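Section 4: Oiling and Caring for Your Treltamura Wood Top

Your Treltamura top comes to you sanded and bare, with no factory finish on it. We love it this way! You get to pick the sheen, you get to see the grain wake up under the first coat, and if you ever scratch it you can fix one spot without stripping the whole thing. Set aside an afternoon for the first oiling and a few spare minutes over the following days.

If your top came pre-oiled (there is a green sticker on the underside), skip to "Monthly care."

What you need

Silerel Hard Oil, one can (a 400 ml can covers the largest top we sell, both faces, with some left for touch-ups)
Lint-free cotton cloths, at least 4
Sandpaper, 180 and 240 grit
A sanding block or a flat scrap of wood
Nitrile gloves
A metal bucket with a lid, half full of water

CAUTION: Rags soaked in oil can heat up and catch fire on their own. Drop every used cloth into the water bucket as soon as you are done with it. Never ball them up or put them in the trash dry.

First oiling

1. Let the top rest flat in the room where it will live for two days before you open the oil. Leave the wrapping off and keep it away from heaters and direct sun.

2. Sand with the grain using 180 grit, then 240. Light pressure is plenty. Round over the sharp edges with two or three passes so they feel soft to the hand.

3. Wipe off the dust with a barely damp cloth and wait until the wood looks pale and even again. The damp cloth raises tiny fibers, so give the surface one more quick pass with the 240 and wipe it dry.

4. Stir the oil. Don't shake it, or you will be chasing bubbles across the wood.

5. Start with the underside. Pour a small puddle, spread it thin with a folded cloth, and keep going until the whole face is covered. Oil both faces and all four edges, always. A top oiled on one side only takes up moisture unevenly and can cup.

6. Wait 12 minutes, then wipe off everything the wood hasn't taken in. This is the step people rush! If the surface still feels tacky under a clean cloth, keep wiping.

7. Stand the top on edge against a padded wall, or lay it on four painter's points, and leave it overnight. Then oil the upper face the same way.

8. Repeat with a second coat the next day. A third is up to you — it gives a slightly deeper color and a bit more protection around sinks.

NOTE: End grain drinks much more oil than the face. Go back to the ends a few times during each coat until they stop looking thirsty.

Fixing the top to the base

Tops sold with the Jonex base have threaded inserts already in place. Put the washers on the slotted holes and snug the bolts down by hand, then give each a quarter turn with the supplied key. The slots let the wood move with the seasons, and bolts that are too tight will hold it still until something cracks. Anything you want to mount on the upper side can be screwed straight into the wood. Drill a pilot hole first, and rub a little oil into it before the screw goes in. 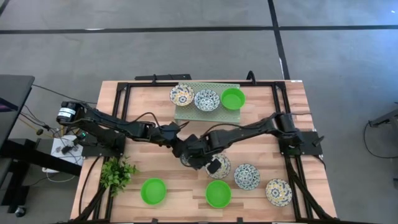 Monthly care

1. Clear the surface and wipe it with a cloth wrung out in warm water and a drop of mild dish soap. Follow right away with a dry cloth.

2. Sprinkle a few drops of water on the busiest area. If they bead up, you're all set. If they soak in and leave a dark mark, it's time for a fresh coat.

3. For a fresh coat, use just enough Silerel to dampen the cloth, rub it in, wait 12 minutes, and buff. No sanding needed unless the surface feels rough.

Spots and dents

White rings usually come out with a dab of oil on a soft cloth and some patient rubbing. For dark rings, sand the spot with 240 grit, feather out past the edge of the stain, and oil again.

Small dents are fun to fix. Lay a damp cloth over the dent, touch it with a warm iron for a few seconds, and lift to check. The fibers swell back up, often all the way. Let the spot dry fully before you sand and oil.

CAUTION: Do not use the iron on tops with the Tamayo inlay. The glue line softens with heat.

Humidity

Keep the room above 40 percent humidity in the heating season if you can. Small gaps at the joints in winter are normal and close up again by summer.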